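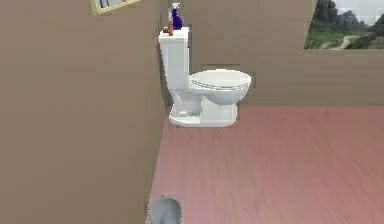
September 27, 2020
By Farzana Kanagaratnam

The first quote arrived as a single page with a single number on it, and the Pudholm facilities office was thrilled. A machine to clean the restrooms, one price, sign at the bottom. They had it pinned up by lunch.

The second page turned up a week later. It covered the charging dock, the software seat, the mapping visit and something called "site readiness," a phrase that in my experience means you will be paying a carpenter.

I have spent a good part of this year reading robot quotes for people who run buildings, and I've grown fond of them the way you might grow fond of a bad uncle. Skonex, whose arm-on-wheels is the one everybody at Pudholm wanted, will rent you practice time in simulation before you buy. It costs $230 a session and you get a make-believe bathroom, complete with a toilet, a spray bottle on the tank and some very calm mountains on the wall. No one has ever missed in there, or so the salesman told me. I asked to see a few views from the practice run. 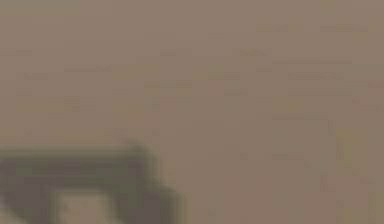
Up close in the simulated bathroom, with a dark shape at lower left that is most likely the gripper or arm.

Pudholm bought two sessions. That is the cheapest line in the whole budget and the one the finance people fought hardest, on the theory that pretend work should carry a pretend price. I'd have bought more. A fuzzy close-up is worth arguing over while the bathroom is still imaginary: how near does the arm need to get, which camera are we paying for, and does the better one cost extra? (It does.)

Negi, the rival bidder, skips the rehearsal and offers a flat $500 a month with service included. Read down to the definition of service. It includes answering the phone.

The building in question, Cangate, has narrow stalls and doors that swing the wrong way. Neither bid mentions doors. Pudholm wants a decision in October, and I've told them to measure the doors first and put the hinges in the budget.

Contact the editors | Copyright 2020, all rights reserved | Back to top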